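Ullden shirt folding set - README

last edited August 23, 2026, Prapai Mahawong

What this is

Notes and pictures on folding button-down shirts. Long sleeves mostly, all adult sizes. 969 pictures in 22 folders, one folder per session. Started in March as a side piece of the Vindeck laundry notes, got too big, so now it has its own place.

Shirts only. Pants and towels are still in Vindeck, don't ask me to merge them, the names clash.

What's in the folders

pics/ - the pictures, jpg, numbered in the order they were saved
notes/ - one text file per session, what was folded and any gripes
shirts.csv - one row per shirt: short name, color, pattern, fabric if the label was readable
folds.csv - which fold was used (see below)
old/ - ignore, kept for Srisuk who still links to it

Shirt names are short and dumb on purpose. "check-big", "gray-ox", "stripe-thin". There are 17 of them. If you add one, put it in shirts.csv first and then use it, otherwise the notes point at nothing.

States

Every picture gets one state word. Pick the closest, don't invent new ones.

bunched - no clear shape, sleeves anywhere
held - some part of it is up off the surface
flat - spread out, front or back showing
part - fold begun, not finshed
packet - folded to a rectangle, collar showing

If there's two shirts in view, label the one being worked on and put the other in the "also" column. A held check shirt with a packet behind it is "held", also "packet".

One held, and a packet:

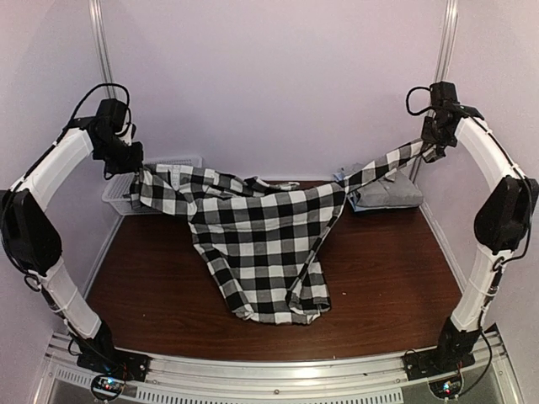
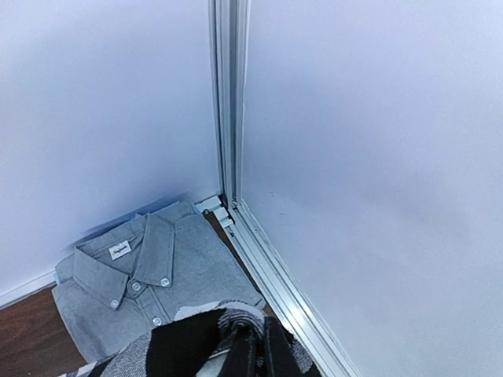
The fold

Four kinds in folds.csv but most sessions use the store fold, so that's the one written out.

1. Button the top button, and one in the middle. Skip the rest.
2. Face down, smooth from the collar out.
3. One side in to about a third, sleeve straight back down along the body.
4. Other side the same.
5. Hem up to the middle, then again to just under the collar.
6. Flip. Collar should sit up, placket in the center.

Collar inside out is the most common mess. Fix it before step 2, you can't get it right after. Big checks are handy for this, you see right away if the side is going in crooked. Plain heather fabrics hide it so go slower on those.

Oxford holds a crease better than the thin stuff. The thin ones slide apart when you flip, put a flat hand under.

Known problems

- color is not reliable. Light gray reads as blue in a lot of pictures. Go by the csv not your eyes
- session 4 notes are missing, I'll retype them when I find the notebook
- "part" and "flat" got mixed up early on, fixed most, not all
- a few rows have the sleeve side swapped (wearer's left vs. viewer's left). It should be wearer's everywhere
- no short sleeves. Fastov has some, different labels tho

Adding to it

New folder, next number, notes file with the same name. Don't renumber old pictures even if there are gaps, the csv files break. Run a spell check on the notes, I clearly dont.

Questions or wrong labels, send them to Prapai with the folder number and picture number, both please.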